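I've been to three of the mayoral forums in Brindville now, and I've started to notice how quickly everybody has gone off the highway toll. Back in June you couldn't find two people on the council who'd vote against it. Now both Ionuț Furtună and Tamara Oprea want it gone, and they say so before anyone asks.

Well, good! I never liked it. But I'd love to hear what replaces the money. Furtună talks about "growth" – his word for everything – and Oprea says she'd sell the Vieira lot, and you can only sell a parking lot once.

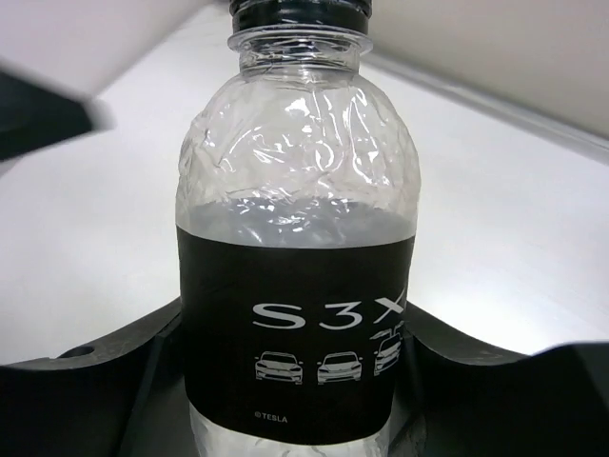
A clear plastic bottle with a black cap.

What bugs me more is the bus. Route 69 is the only way over to Senbridge if you don't drive, and it got five minutes at the last forum, most of them spent on who cut it back. My neighbors in Nostlow don't care who cut it back. They want a bus after supper.

The last council race was decided by people who don't own a car (I'll argue that with anyone), and 3331 votes was enough to win. So I'd think somebody would be chasing those riders. Oprea came close when she said fares were too high, then she went right back to the toll.

I'm still undecided. Whoever brings me an evening timetable gets my vote, and probably my sister's too.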